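From: Ragnheiður Grímsdóttir
To: chore-automation list
Date: Apr 25, 2020
Subject: Re: Re: wiping and sweeping as a benchmark class

Detlef Stüber wrote:

> I have read the Mollo draft twice and I still don't see why table
> cleaning gets its own section. Pick and place has a clear success
> test. The block is in the bin or it is not. With crumbs or soil on
> a table you have no object list, no grasp, and no agreed end state.
> My people at Derkik would score this by looking at it, and two of
> them would give two different scores.
>
> Second point. On the shop floor we solved this years ago with a
> vacuum nozzle and a fixed path. If the surface is flat and known,
> you don't need arms with fingers. If the surface isn't known, the
> arms can't do it anyway. Where is the middle case that justifies
> the effort?
>
> Third, the draft says "household-grade cleaning" in the abstract
> and never defines it. Please define it or take it out.
>
> D.

Detlef,

Taking your points in reverse order, as the third is the easiest.

"Household-grade" comes out. It was left over from the first Punel proposal, where it meant that a person living in the house would not redo the job afterward. That is a fair description of what we want, but it can't be measured without a panel, and we have no money for a panel. Section 5 will say "residual coverage" and give a method.

On the vacuum nozzle. For a machine bed, I agree with you completely. Nobody should put two arms on a job that a nozzle and a linear axis can do. The middle case you ask for is a kitchen or dining table in normal use. The surface is flat, but it isn't clear. There is a cup on it, or a phone, or the mail. Material has collected against the foot of whatever is standing there. A fixed path either hits the object or leaves a ring of dirt next to it. The person doing this by hand lifts the cup with one hand and wipes with the other, and doesn't think of that as two tasks. I would like the benchmark to contain that step, because it is where a single arm has to put something down in a place that is also dirty.

The other difference from a machine bed is the surface itself. Several of the groups who answered the July call tested on plain gray or white sheet and reported good dirt detection. A simple threshold will do that. Put the same dark soil on a printed tabletop and the threshold starts to pick up parts of the print, while a learned segmenter trained on plain sheet may ignore specks that lie over a dark or detailed motif. Tables in homes are printed, grained, scratched or covered with a cloth. I want at least one patterned surface to be mandatory.

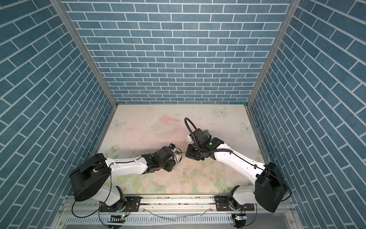
Camera placement matters more here than it does for pick and place. A wrist camera sees the few inches in front of the fingers very well and has no idea what was left behind. A fixed camera sees the whole table, but the arms are in the way for much of the run, mostly over the area being worked. Chaudhary's note recommends scoring from the fixed view only, after both arms have been retracted. I support that. For control, participants may use any view they like. For scoring, we take one still before the start and one after the arms are home, with the same exposure.

That brings me to your first point, the end state. My proposal is as follows.

Residual coverage is the area still occupied by soil, divided by the area occupied at the start, both measured on the rectified table plane. The reference for subtraction is a still of the clean surface, taken before anything is scattered, so the print drops out. Objects on the table are masked, and the mask is widened by 6 mm. Soil under the widened mask is counted separately, because that is the ring I described above and I don't want it averaged away.

A run passes if coverage is below the limit and no soil has been pushed off the edge of the table outside the collection tray. The second condition is there because one entry in the Punel round met the coverage limit by sweeping everything onto the floor. By the rules as then written, it had won.

I also want elapsed time reported, but not scored. Current times are poor, and a ranking by speed would only tell us who is willing to move fast near a cup.

As for whether machines can do this yet, I don't want the introduction to claim more than the numbers support. In our own trials, with a person driving both arms by teleoperation, 13 attempts gave a pass under the rules above in all but 3. The failures were all from fine material smeared instead of gathered. With the learned policy on the same hardware, we got 5 passes from the same number of attempts, and none of those had an object that needed to be lifted. So the hardware can do the job with a person in charge of it. The policy can do the easier part some of the time. I would write exactly that and leave the reader to decide what "yet" means.

A few smaller items for the next revision:

Soil type. The draft allows "any dry particulate." This is too loose. Coarse grit is easy to push and easy to see. Fine dust is neither. I suggest two fixed grades, sieved, with the mass given for each.

Tools. A brush, a cloth, or a scraper held in the fingers is allowed. A tool bolted on in place of the fingers is not, as the same arm must be able to lift the object.

Resetting. Scattering by hand gives a different pattern each time, and the person doing it learns where the arm is weak and avoids those spots. A shaker with a fixed stencil costs very little. Please say if Derkik could supply a drawing for one, since you have the sheet metal shop.

Cables. One reviewer asked whether wrist cables should be kept clear of the surface. They should. A loop that drags through the soil changes the result and can't be separated from the policy in the score. I will add a line on minimum clearance, but I have no value for it and would take a suggestion.

If you still think two raters would disagree after the subtraction method, I would rather test it than argue. Send me a set of before and after stills from your side, unlabeled, and I will run the script on them while your two people score by eye. If the script lands outside the gap between your raters, section 5 needs more work.

The revised text is in the usual place under Mollo, with changes marked. Sections 3 and 6 are untouched.

Ragnheiður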